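Pedestal table

A pedestal table is a table whose top is carried by a single central support in place of legs at the corners. The form is used for dining tables, café tables, side tables and plant stands. It is found in homes, hotels and public buildings, and is most often made with a round or oval top.

Construction

The support, called the column or stem, is fixed to the underside of the top by a plate or a block. At its lower end it meets a base, which may be a flat disk, a cross of two bars, or a set of spreading feet. Three feet will stand steady on an uneven floor, while four give more resistance to tipping. Heavy bases of cast iron or stone are common where the column is narrow.

The main weakness of the type is the joint between column and top. A load placed near the rim acts as a lever on this joint, and screws set into soft wood may work loose over time. Makers in Getetow dealt with the problem by using a wide iron plate held by 10 bolts, a method still known in the trade as the Getetow plate.

Regional forms

The Havelent table has a thick turned column and a top that tilts upright for storage -- a feature suited to the small front rooms of the town. The Urio table is lower and lighter, and was sold in pairs. An inventory of furniture at Nakau lists 644 tables, of which 52 are of the pedestal type and 2 have marble tops.

Side tables 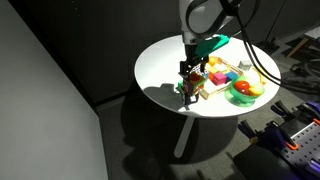

Small side tables are the most common pedestal form in present use. They are placed beside a chair or bed and hold a lamp, a cup or a book. Painted finishes are popular, and an all-white table with a round top and a slender leg, standing on gray carpet, is typical of the plainer kind. Tables of this size are easily moved with one hand, and many are sold flat, with the column packed apart from the top.

Care

The bolts or screws under the top should be checked once a year. Painted surfaces are cleaned with a damp cloth, and felt pads may be added to the base on hard floors.

See also

Drum table
Gateleg table
Tilt-top table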